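Demonstration gathering (household robots)

From the Telora home robotics wiki. Main author: Kamrul Liyanage. Last big edit in August.

Demonstration gathering is the work of collecting examples of a chore being done, so that a learning system can copy it later. People also call it demo collection, or just "demos," and that's what I'll call it for most of this page because that's what we say all day. I've been doing it on the Navarrete project since the laundry tasks started, and I wrote this article after Warrick Pearce asked me the same question about episode length for the third time (hi Warrick!).

What counts as a demo

One demo is one attempt at one task, start to finish, with the camera video and the joint positions saved together. We call that an episode. If the person steering the robot stops halfway to scratch their nose, the episode still counts, but you mark it as paused. If they give up, it gets marked as abandoned and we keep it anyway. I used to delete those and I regret it, they're really useful for teaching a model what trouble looks like.

A set is 100 good episodes of the same task. Some groups go much bigger before they train anything. We like to train early on a small set, look at where the robot gets stuck, and then go back and record more of exactly that part.

Steering methods

There are a few ways to get the motion into the robot. With leader arms, the operator moves a small pair of arms and the robot's arms follow. With hand controllers, you hold something like a game controller in each hand and the grippers go where your hands go. Then there's kinesthetic teaching, where you grab the robot itself and push it through the motion. That last one is lovely for a single arm and pretty miserable for two, unless you happen to have four hands.

I'm a leader arm person. Benjamín Paredes swears by controllers, and his episodes are faster than mine, so make of that what you will.

Cloth and bags

Soft things are the hardest part of household work, in my opinion. A mug stays mug-shaped. A bag of laundry changes every time you touch it, so two episodes never begin from quite the same place, and the opening you could reach a second ago has folded over on itself. Bag tasks nearly always want both arms: one holds the rim, the other goes in.

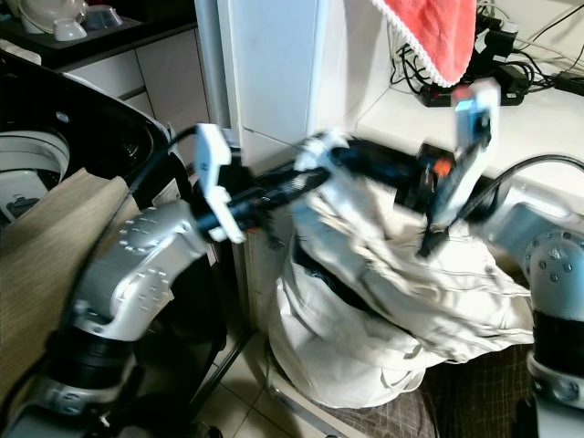 The mistake I see most in new operators is letting go of the rim too soon. They get a good grip on something inside, feel pleased, and relax the holding hand, and then the bag slumps and the whole thing comes up together, bag and all. Keep holding until the other hand is completely clear. Go slower than feels natural on the way in, too. Fast moves smear the video, and a model trying to learn where the fabric is doesn't get much from a smear.

Changing the starting point

If every episode starts the same way, the model learns that one start and falls apart on any other. So we shuffle things between episodes: turn the bag a bit, squash it, fill it less, swap the cloth. Our rule on Navarrete is a fresh arrangement every 6 episodes, plus small nudges in between. Eusebio Tamayo thinks it should be every single one. He may be right, but he also doesn't have to do the bending down.

Labels and notes

Every episode gets a short plain sentence saying what was done ("take the shirt out of the bag"). We write these in the Katex viewer right after recording. Leaving them until Friday is a terrible idea, I've tried it! The result tag is separate and can be good, paused, abandoned or bad. "Bad" means the recording itself is broken, for instance a missing camera stream. It says nothing about how well the operator did.

Common problems

Tired operators. Quality drops before people notice it. We swap after 11 episodes in a row.

Style mixing. Two operators with very different habits can confuse a small model. Agree on which hand holds and which hand reaches before you start a set.

Clock drift. If video and joint data slide apart, the gripper seems to close before it arrives. Check the first episode of every session.

See also: Leader arm setup; Episode tags; Skamisero folding set; Vicente Ibarra's notes on towels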